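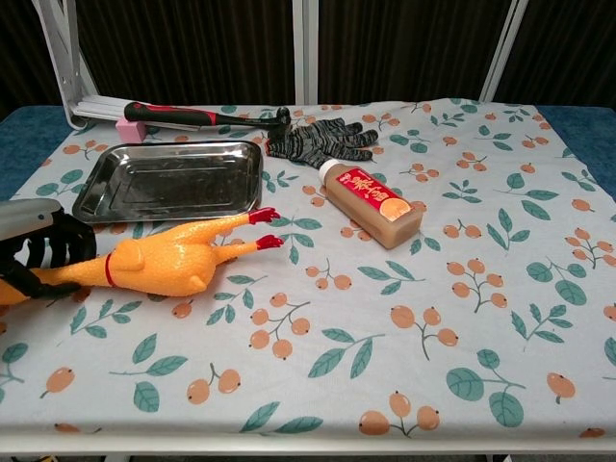

The hammer and glove on my fruit-print tablecloth

Home Kitchen Laundry Shed Garden Contact
Search this site Go

Looking after your hand tools (without a proper shed!)

July 13, 2018 by Fadwa Ashour
Shares 400 Comments 10

When we moved to Stestcombe I lost my workbench and gained a very small laundry, and I've become a bit obsessed with keeping tools in good nick in a tiny space. I love this stuff! Here are my favourites so far.

Wipe rubber grips with warm soapy water and a drop of dishwashing liquid. Skip the metho, it can leave some rubbers sticky. An old toothbrush gets right into the grooves (so satisfying).

Surface rust on steel comes off beautifully with white vinegar. Soak a rag, wrap it round the spot for an hour, scrub with steel wool, then rinse and dry straight away. Finish with a thin wipe of machine oil or you'll be doing it all again in a fortnight.

Knit work gloves can usually go through a cold wash. Check the tag, turn them inside out and dry them in the shade. If the palms are rubber coated, keep them well away from the dryer.

Timber handles drink up linseed oil. Two thin coats, a day apart, and they come up a gorgeous colour. Lay the oily rags flat outside to dry before you bin them, as they can heat up and catch fire when they're bunched together.

Got a loose hammer head? Don't use it until it's fixed. A new wedge costs next to nothing at the hardware store, and I was amazed how easy mine was to tap in.

Keep a stick of chalk in the toolbox for damp. I change mine in May, before the wet months get going.

For sharpening secateurs I start on a 400 grit stone, go up to 3000 and then stop, though my neighbour goes further and swears she can shave with hers!

Next up: drawer liners, and what to do with all those odd screws.

Tweet Pin Email 970 views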